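Hot roller (hairdressing)

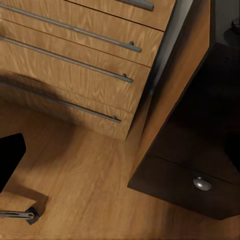

Reading time: 1 minute

A hot roller is a heated cylinder used to set a curl or wave in dry hair. Rollers are sold in sets, warmed on posts in a covered base, and held at the scalp with a clip or pin. They differ from a curling iron in that the barrel cools while the hair is still wound on it.

Principle
Heat weakens the hydrogen bonds in keratin, the main protein of hair. The bonds re-form as the hair cools, fixing the shape of the barrel until moisture disturbs them. Hair unwound while warm loses much of its curl.

Construction
Older rollers have a wax core, which melts in the base and releases heat slowly. Later types use a ceramic or aluminium core under a flocked sleeve. The Daritz salon base draws 800 watts and reaches a working temperature of around 100 °C; the smaller Velik travel base stops at 90 °C and takes longer to warm.

Use
Sections are combed flat, wound from the ends to the root and clipped. Barrel diameter determines the size of the curl – narrow rollers at the nape, wide ones at the crown. Colour-treated hair is usually set at a lower temperature.

See also
Curling iron; Pin curl; Wet set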